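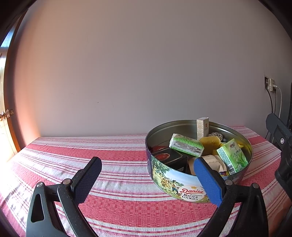

Old cookie tins for storing small things: lining or no lining?

Posted by levchenko_attic, May 2018

Hello everybody. I have kept small household things in cookie tins for many years, the same as my mother did. Now I want to put my thread and needles in one of them for a long time, and my sister says the bare metal will make rust marks on everything. She puts felt in the bottom of all her tins. I think felt holds moisture and makes it worse. Who is right? My apartment is on the ground floor and in April the air is quite damp.

curken7
Your sister is half right. Bare metal is fine while the coating inside is whole. Look at the seam where the bottom meets the side, the rust starts there. I have six tins and only one went bad, and it was scratched from scissors.

Draline
I do not agree with the felt. I used it for five years and when I took it out there was a brown ring under it. Now I use baking paper and change it when I remember, so not often.

lurkel_home
Baking paper slides and the needles go under it. Felt is good if you do not glue it. Take it out, dry it by the window, put it back.

Draline
And how many people will do that? I did not, for five years :)

Volodymyr Onyshchenko
I repaired sewing machines for 21 years and I saw many tins of customers. The needles should be in their own small case, or in a piece of wool cloth with a drop of machine oil. Then the tin is only a box and the lining is a question of taste. Thread is another matter — dust and sun are worse for it than the tin.

levchenko_attic
Thank you, this is useful. Does the oil not go onto the thread?

Volodymyr Onyshchenko
One drop, and leave the cloth on a plate for a night first. Keep it apart from the thread.

curken7
I would not put oil near white thread, sorry. A little bag of silica gel from a shoe box does the same job and it is clean.

lurkel_home
Silica gel gets full, and then it does nothing. You have to dry it also. So we are back to the window.

levchenko_attic
I checked the seam and there is a small orange spot near the lid side. Can I sand it, or should I find another tin?

curken7
Fine sandpaper, wipe, one thin layer of clear nail polish. Leave the lid off until the smell is gone. Mine took seven days.

Draline
Or eat more cookies and get a new one.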